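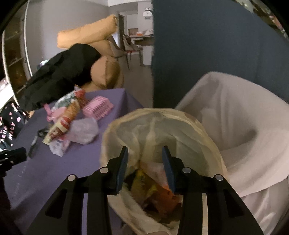 ## Bin Night on Nustwood Street

My neighbour Wiroj Thammasiri had been dead keen on the tidy street prize for years, and the winter I moved in he decided I was going to help him win it. I'd hardly got the kettle unpacked! He turned up at my door in his dressing gown with a torch and a clipboard, and said my lid was facing the wrong way.

"It faces the road," I said.

"It faces the Kongkaews," he said. "They'll mention it."

So out we went, me in my ugg boots, him muttering about the mob over in Pirngate who'd taken it out the year before with 137 points (a hanging basket did most of the work, apparently). We turned my bin. We turned his. Then he went quiet and looked up the hill at number 11, where the rubbish was sitting out on the nature strip in a bag with the top wide open.

"That's Mum's old place," he said.

I hadn't known. He tied the bag off — a proper double knot, very neat — and stood there with his hand on it while the torch went dim.

"She never could do a knot," he said.

I asked if he wanted a cuppa. He said he'd have one if I had the good biscuits, and I did, sort of, so we left the clipboard on the fence and went in.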